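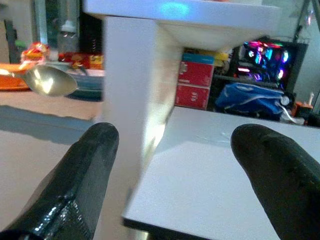 2nd July

Glue day. Stanisława Kaczmarczyk dropped off three mugs and a soup bowl she wants mended before her sister visits, so I finally got to try the Vodell epoxy against my old Bangash tube. Mixed both on a scrap of card, 5 grams each, and wrote the start time on masking tape so I wouldn't guess later (I always guess later).

Vodell went stringy after 14 minutes. Bangash was still spreadable at 18, but it yellows - the test tile I did in December looks like weak tea along the seam. So Vodell for the bowl, and work faster!

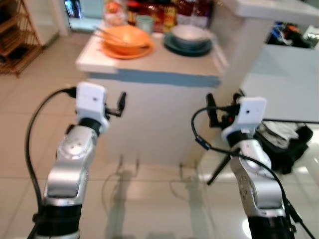
The bowl is the tricky one. It broke in five pieces and the rim piece has a chip I'll have to fill. Dry-fitted it twice with tape, and the order matters: base, left side, rim last. The glaze is a cold white, and I want to color the filler to match. A kitchen counter as white as that one would be handy for judging it, because my brown bench makes every white look cream. Might borrow Edmund Jasińska's light box instead.

Still to do: sand the handle on mug two, order more mixing sticks from Cludon, ask Stanisława if she minds a visible line on the rim.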